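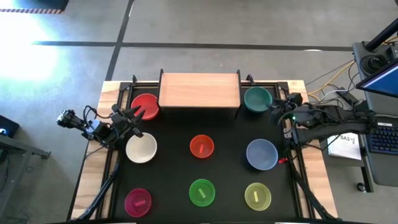
Hi Tshepo,

Quick update on the Griffiths sorting work, as promised — June 18, 2025 finds us in better shape than April did!

The big news is that the two-arm policy now trains on the full set of 798 demos, and the color-matching task (each stick into the bowl of its own color) has stopped being the thing I dread. We ran it with all eight bowls out, 14 trials per setting, and the new version finished every stick in 8 of them. The old one managed 5. Not amazing, I know, but the misses are different now: it picks the right bowl and fumbles the drop, where before it would wander off to the wrong color entirely.

The see-through bowls are still a pain. Pink and orange get mixed up when the sun comes in across the floor, so I want to try training with more lighting changes before we touch anything else.

Money-wise we're fine. Rostar sent the spare servos, and Hastton still owes us a quote for the second set of wrist cameras (I've nudged them twice).

Next up is the handover test, left arm to right arm, and then the writeup for Bultgate. Could you tell me whether they want the raw trial logs too?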